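Sirell two-arm cell: frequently asked questions
Deliten workshop, Ternov
Page kept by Bohdan Kushnir

These are the questions that come up most from people booking the Sirell cell. It covers setting up, the grippers, the cameras, cleaning and small repairs. The wiring and the safety circuit have their own manual, kept in the drawer under the controller.

Setting up

What is in the cell?
Two arms, one each side of a black table, facing inwards. Each has a two-finger gripper and a small camera at the wrist. There is also a fixed camera that takes in the whole table. Black fabric hangs behind and at the sides. The kitchen set (boards, dish, cup, tray, toy food and so on) is stored in the crate marked K.

How long does it take to start up?
Allow 20 minutes from cold. Most of that is the arms warming through. They will move sooner, but the first few runs tend to stop slightly short of where they should, and people then spend the morning adjusting a calibration that was fine.

What order do I switch things on in?
Controller first, then the left arm, then the right, then the cameras. Wait for each arm to report ready before going to the next. If you bring up both arms together the controller sometimes gives them the same address and you have to start again.

Where should the arms be before I power down?
In the rest position, level and pointing at each other, grippers closed. The brakes on these arms are weak. If you cut the power with an arm raised it will sink, and whatever is under it gets the weight.

Grippers

How do I check that the fingers are lined up?
Drive the gripper shut at the slowest speed and watch the tips in the wrist view. They should meet without one riding over the other. A thin gap that gets wider towards the base is correct, as the fingers are shaped that way. A gap at the tips is a fault. Do the check over a board, at working height, with the arm pointing the way it will point during the job. 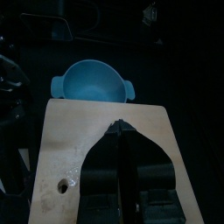
How often should the fingertips be replaced?
Every 12 weeks under normal use, or sooner if a tip is torn or has gone shiny on the inner face. Change both tips on a gripper together. A new tip against an old one grips unevenly and small items turn as they are lifted.

How do I change a tip?
Open the gripper fully and put the arm in hold. Undo the small screw on the back of the finger and slide the tip off forwards. Wipe the seat, push the new tip on until it stops, and do the screw up by hand with the short driver. Do not use the electric driver, which strips the insert. Spare tips are in the flat tin with the Dovhaniuk label. Write the change in the log.

One finger closes before the other. What is wrong?
Usually dirt in the slide. Open and close the gripper ten times with nothing in it and see whether it evens out. If it does, clean the slide with a dry brush. If it does not, the link inside the base has probably worn and the gripper needs to come off. Leave that to me.

What closing force should I use?
Setting 5 for anything hard, such as the wooden box or the handles of the dish. Setting 2 for cloth, card and soft toys. Going higher does not stop an item slipping. If it slips at 5, the tips are worn or dirty.

Why does the gripper stall with nothing in it?
The finger cable is caught. Look at the loop under the arm. It should hang free through the whole range of the wrist, with enough slack for a full turn. If somebody has tidied it up with a cable tie, cut the tie off.

Wrist cameras

The wrist picture is very dark. Is the camera failing?
Almost certainly it isn't. The table and surround are black and the wrist cameras have small lenses, so anything off the board goes nearly to black. Judge the exposure on the board itself. If you can see the grain on the wooden one, it is bright enough. Do not turn up the gain until the background shows, or pale items will burn out completely.

Can I use automatic exposure?
Only while you are setting up. For real runs it should be locked. With automatic on, the picture brightens whenever a dark object passes and it takes a second or two to come back.

How do I check focus?
Focus is fixed at the factory and set for the distance of the fingertips. Things close to the lens and things on the far side of the table will be soft, and that is normal. Hold something with a clear edge between the tips and look at that. If it is blurred as well, clean the lens. If cleaning does not help, the lens has turned in its mount, and there is a dot of paint on the barrel which should line up with the one on the housing.

The two wrist views never look alike. Should they?
The cameras are the same type, but the views depend entirely on how each wrist is turned. One may be looking flat down the board while the other is tipped over next to something tall, which will fill half the view and hide most of the table. Before you report a camera as out of line, send both arms to rest and compare them there. Look at where the fingers come into the view. They should come up from the bottom edge by the same amount on both sides.

It helps to do the comparison a second time with the arms in a working position. 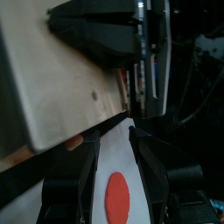
Any slack in the camera bracket shows itself when the wrist is turned well over and the weight hangs to one side. Note where the fingertips are in the view, bring the wrist level again, and see whether they have shifted. The gripper and the camera are on the same plate, so the fingers should stay put however the arm moves. If they wander, the bracket is loose. Tighten the two outer screws a quarter turn each and try again. If that does not hold it, tell me and use the other arm in the meantime.

Can I clean the lens with the table spray?
Use the lens cloth, dry. The spray leaves a film that turns every highlight into a streak. If the cloth is missing, there is another in the same tin as the tips.

Boards, props and the table

Which board should I use?
Whichever the job sheet says. The white one has a handle slot, the wooden one has a drilled hole. They are not the same size, so a job taught on one will not run properly on the other. Set the board down square to the table and check that neither arm touches it at its lowest point.

The wooden board has marks on it. Should I sand them off?
Please leave it alone. Sanding changes the thickness and the left arm's touch height is set from it. Wipe it with a damp cloth and let it dry flat.

Where do the props go?
Taller things at the back, behind the board, with small items at the sides. Keep the cup upright and check that its utensils do not lean into the path of an arm. Anything left standing between the two grippers is likely to be knocked over as they come in from rest.

How do I clean the table?
With a barely damp cloth, working from the back to the front. Do the black fabric with the sticky roller. Fluff on the fabric shows up in the fixed camera as pale specks and can be mistaken for small parts. Polish makes the tabletop reflect, so do not use any.

Do I need to recalibrate after cleaning?
Only if you have moved the frame or leaned on one of the brackets. Run the touch test first. It takes both arms to the marked points in turn and prints the error for each. Anything up to 2 mm is acceptable. Over that, do a full calibration.

What should I look at before I leave?
The fixed camera view. Both arms should be level, both grippers pointing in, and the cables hanging without touching the table. You may leave the props out overnight if the next booking is yours. Otherwise they go back in the crate.

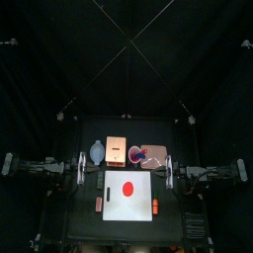

Faults and repairs

An arm stopped in the middle of a run. What now?
Read the code on the controller before you press anything, and write it down. Clearing the fault wipes the code. Then put the arm in free mode, hold it near the wrist with one hand and guide it back to rest. It is heavier than it looks. Do not try to pull it by the gripper.

Can I restart from where it stopped?
The Sirell software offers this, but I would go back to the beginning. It resumes from the last saved point, which may be some way behind where the arm is now, and it takes the straight line to get there.

One arm is noisy when it turns inwards. Is that serious?
A steady hum is the drive and can be ignored. A click once per turn is a joint that wants looking at. Lower the speed to half, finish what you are doing, and note which joint and which direction. The right arm had its second joint replaced in July and has been quiet since.

What may I repair myself?
Fingertips, the camera bracket screws, the fuse in the front panel and any cable that unplugs by hand. Everything else comes to me, including anything behind the arm covers.

Where do I report a fault?
In the paper log beside the controller first, then by message through the Deliten workshop page. Put down which arm, what it was doing and the code. If it concerns a camera, save a still from it and attach that too.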